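Kolley Football Club: progress report to the Jurnora Community Sport Fund
27 Jun 2024

The under-14 and under-16 squads finished their first season on your grant. We have 49 registered players, up from 42 in December. Seven have moved up to train with the reserves at Amato Park. Gate receipts for the cup tie against Trender Rovers went to travel costs; attendance was 1,041.

The new goals are in place. The drainage work behind the north end is not finished, and the contractor has asked for two more weeks.

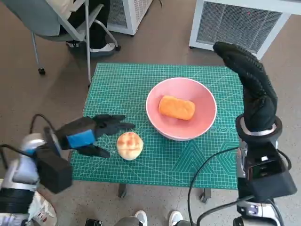
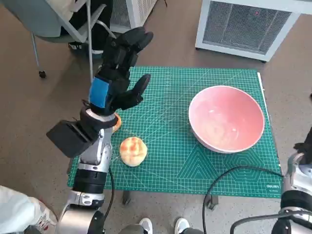
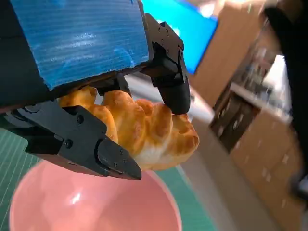

Match-day food is the one budget line we want to change. Players on early away trips often arrive without breakfast. We would like to spend $100 a month on plain baked items, such as a croissant for each traveling player, starting with the preseason games.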